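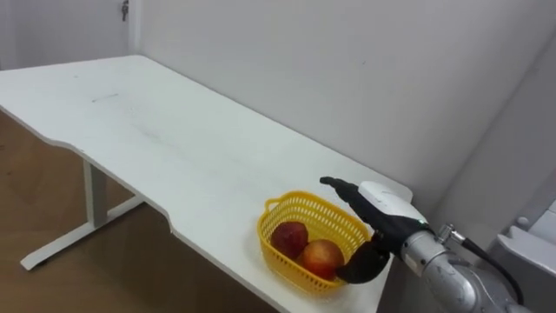 Wikcombe社区读写室招聘兼职辅导员及招募成人写作班学员

Wikcombe社区读写室现招聘兼职读写辅导员6名，同时为新一期成人写作班招收学员。两项报名都在5月9日截止。请先看清楚自己要报的是哪一项，两项的材料和联系方式不同，投错了会耽误处理。

关于我们

读写室设在Wikcombe老邮局的二楼，主要面向成年人，帮助他们处理日常生活里和文字有关的事：看懂通知、填写表格、给学校写信、写求职材料，也包括想重新学写字的人。来的人年龄差别很大，有刚搬来本地、中文还不熟练的，也有在本地住了几十年、年轻时没有机会上学的。我们不发学历证书，也不代办任何手续。

目前登记在册的学员超过200人，固定每周来上课的不到一半，其余的人有需要时才来。读写室的教材由Zoubi出版社供应，印刷和装订由Cerna印务承担，学员领取教材不收费。写作班的学员作品每期编成一本小册子，放在楼下阅览区，也可以带回家。

一、兼职读写辅导员（6名）

工作内容

1. 一对一辅导。每次50分钟，辅导员和学员坐在一起，按学员自己的需要来定内容。有人带着物业通知来，有人带着孩子的家长会回执来，也有人只想把自己的名字和地址写工整。

2. 小组课。每组不超过八人，使用读写室的教材，进度由辅导员掌握。教材分三册，第一册讲常用字和短句，第二册讲便条、通知和表格，第三册讲书信和短文。不要求每组都学完三册。

3. 记录。每次辅导结束后填写一张记录单，写明当天学了什么、下次打算做什么。记录单要让别的辅导员也看得懂，学员换人辅导的情况并不少见。

4. 每月参加一次辅导员例会，时间两小时，计入工时。例会上讨论教学中碰到的问题，也会轮流分享一份自己做的练习材料。

应聘条件

年满十八周岁，高中及以上学历，专业不限。普通话清楚，能写规范汉字。会说本地话或其他方言的优先考虑，年纪大的学员里有相当一部分人听普通话比较吃力。

有教学经验的请在材料里写明，没有经验也可以应聘，上岗前有培训。我们比较看重的是说话有条理，能把一件事换几种说法讲明白，并且能按时到。学员多数要上班或者照顾家人，一次课取消，他们下一次能腾出时间可能要等到两周以后。

需要能够连续工作至少一学期，每周不少于两个时段。寒暑假期间课程减少，可以提前和我们商量。

学员带来的材料常常涉及个人信息，例如病历、工资单、租房合同。辅导员不得拍照、抄录或对外谈论这些内容，入职时需要签署保密承诺。

工作时段

上午班：9:30至12:00
下午班：14:00至16:30
晚间班：18:30至21:00

晚间班缺人最多，能上晚间班的请在申请里注明。

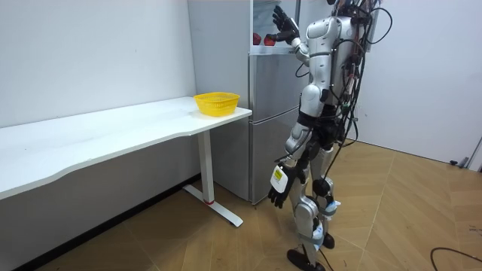

报酬与培训

辅导员每个时段报酬200元，按月结算，次月上旬发放。例会和培训按同样标准计算。晚间班另有交通补贴，凭票据报销，出租车费用须事先说明。

新辅导员需完成四次培训，前两次讲教材的用法和成人学习的特点，后两次跟随有经验的辅导员旁听并试讲。培训结束后双方都可以决定是否继续。决定不继续的，已参加的培训照常付酬。

面试安排

材料合适的，我们会打电话约面试。面试时长四十分钟左右，分两部分。第一部分是谈话，了解您的时间安排和过往经历。第二部分请您看一份普通的通知，内容可能是停水、换证或者疫苗接种，然后用自己的话讲给一位识字不多的人听，由工作人员扮演听的人。这一部分不需要提前准备，也没有标准讲法。

面试结果不论录用与否都会通知本人。

应聘材料

一份简历，不超过两页；一封短信，说明为什么想做这份工作以及可以上哪些时段，手写或打印都可以。不需要照片，不需要附证书复印件，面试时带原件即可。

请将材料装入信封，封面写“辅导员应聘”，送到或寄到Wikcombe老邮局二楼读写室前台。

二、成人写作班学员

写作班和日常的读写辅导是分开的。报名的人需要已经能读懂短文章，能独立写出一小段话，错字多没有关系。

本期写作班的题目是“家里的一封信”。学员在十周时间里写三篇短文：一篇写给家人的信，一篇关于一样旧物的记述，一篇题目自定。每周上一次课，每次两小时，前一小时读别人的文章，后一小时自己写。写好的文章可以请老师看，也可以不给任何人看。

课上读的文章选自Fikareck文学社历年编印的选集，篇幅都不长，多是普通人写的回忆和家信。选集由读写室统一准备，课后交回，需要留存的学员可以登记购买，每册59元。不买不影响上课。

招收名额

本期收两个班，下午班和晚间班各一个，每班十二人。报名超过名额时，先照顾没有参加过写作班的人，其余按报名先后排队。排不上的人名单会留到下一期。

费用

写作班不收学费。纸笔由读写室提供，习惯用自己的本子也可以。愿意用电脑写的学员请自带电脑，教室有插座。

关于小册子

期末会编印学员作品集。每位学员最多选两篇，可以用真名、化名或者不署名。编辑只改错字和标点，句子有较大改动的，会先给作者看过再定。不想收入作品集的，在最后一次课之前说一声就行。文章里写到家人或邻居的，请作者自己考虑是否需要改掉姓名。

报名方法

到读写室前台填写报名表。表格只有一页，填写有困难的，前台可以帮忙。也可以请家人代填，但请本人在表上签名或按手印。报名时不用交作文，第一次课会请每个人写一小段自我介绍，老师据此了解各人的程度。

常被问到的几件事

可以同时应聘辅导员和报名写作班吗？
可以，但请分别交材料。晚间班的时段有重合，录用后需要二选一。

带孩子来上课行不行？
下午班期间楼下阅览区有人值守，六岁以上的孩子可以在那里看书。晚间没有人照看，请自行安排。

听力或视力不好怎么办？
教材有大字版，需要的请提前一周告诉前台。听力不便的学员可以优先选择一对一辅导。

上楼方便吗？
老邮局没有电梯，楼梯有扶手。上楼有困难的学员可以约在一楼小会议室上课，写作班暂时没有办法改到一楼。

在职人员能应聘吗？
能。现有辅导员里有一部分是在职的，集中在晚间班。请自行确认本单位是否允许兼职。

来访与咨询

读写室前台开放时间为上午9:00至12:00，下午13:30至17:00，晚间有课时延长到21:00。午间锁门，材料可以投进楼梯口的绿色信箱，我们每天下午开箱一次。

乘公交的请在老邮局站下车，从侧门上楼。正门目前归一楼营业厅使用，傍晚以后不开。骑车来的可以停在后院，后院晚上九点半关门。

邮寄材料以寄出时的邮戳日期为准，截止日当天寄出的有效。

Wikcombe社区读写室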